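Home
Letters
Back issues
About
Subscribe

House & Habits
6 min read

18/01/2022

The great downstairs sort-out

Hello again, and a slightly creaky happy new year from me. I had grand plans to write this one in December, between the mince pies and the washing up, but then I started moving a bookcase and, well, one thing led to another and I've only just found the laptop.

It began with a draught. I was sitting in my usual chair with a cup of tea, feeling a thin little stream of cold air on my left ankle, and I thought I'd pull the bookcase out and see where it was coming from. It was coming from the skirting board (there's a gap you could post a letter through). But by then I had taken all the books off the shelves to move the thing, and once they were stacked up in the hall I couldn't face putting them straight back. So I decided to move the whole room round instead. As you do!

I should say that I've lived in this house for 4 years and the front room had never changed once in that time. The sofa went where the delivery men put it down. The lamp went where there was a socket. I'd stopped seeing it, really, the way you stop hearing a fridge. Then I dragged everything out into the hall and the kitchen, stood in the doorway and had a proper look, and it was like viewing somebody else's place.

My first bit of advice, for what it's worth, is to leave the room bare for a night if you can bear it. I went to bed with the sofa on its end in the kitchen and had to eat my toast standing up, but in the morning I walked in and noticed where the light fell, and it was nowhere near where I'd been sitting to read all this time.
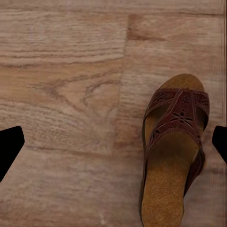 So the reading chair has gone over by the window, and the telly has gone to the dark end, where it should have been from the start. I did try drawing it all out on squared paper first. My measuring was so bad that on paper the sofa fitted beautifully across the alcove, and in real life it stuck out past the door by the width of a cat. I went back to the old way after that, which is newspaper on the floor, cut to the size of the furniture, shuffled about with one foot while holding a biscuit. Much better. You can live with newspaper furniture for a day or two and find out if you keep walking through the middle of it.

The books were the real job. I've got far too many and I know it. I kept back the ones I'd read again, plus the ones I'd be embarrassed to admit I haven't read at all, and filled 6 boxes with the rest. Those went to Ó Ceallaigh's, the second-hand shop at the bottom of the hill in Hustby, where they were very kind about my run of damp gardening annuals and took nearly everything. I came out with three more books. I'm not sorry.

Now, shelves. A few of you wrote in after the last letter asking about the Jivness brackets I mentioned, and whether they hold up. Mine are fine so far with paperbacks on them, but I wouldn't trust them with the big atlas, and the screws that come in the packet are a bit mean, so I swapped them for longer ones out of the jar. The other thing I'd say is to put the low shelf lower than you think. I've got my shoes, a basket of wool and the board games down there and it has quite changed my evenings, not having to get up on a stool for the wool.

The draught, since you'll be wondering! I've stuffed the gap with an old wool sock for the time being. It's not elegant, but my ankle is warm and the proper filler is sitting in a carrier bag on the stairs waiting for me to feel like it. I might do it this weekend, or I might finish my book in my new sunny spot. Place your bets.

A couple of bits of housekeeping. The swap table is back at Vustlow hall next month, same rules as before, so bring what you can carry and please take home what doesn't go (I ended up with somebody's fondue set last time and I still haven't a clue what to do with it). I'll be there with a lamp, two cushions and a small nest of tables I've gone right off.

And do keep sending me your own room shuffles, I love reading them. Extra credit if there's a sofa stuck in a doorway.

Back to the kettle now. More next time, when I'll be tackling the cupboard under the stairs, or at least opening the door of it.

Filed under: Home life, Sorting & swapping

Older letter
Newer letter
Back to top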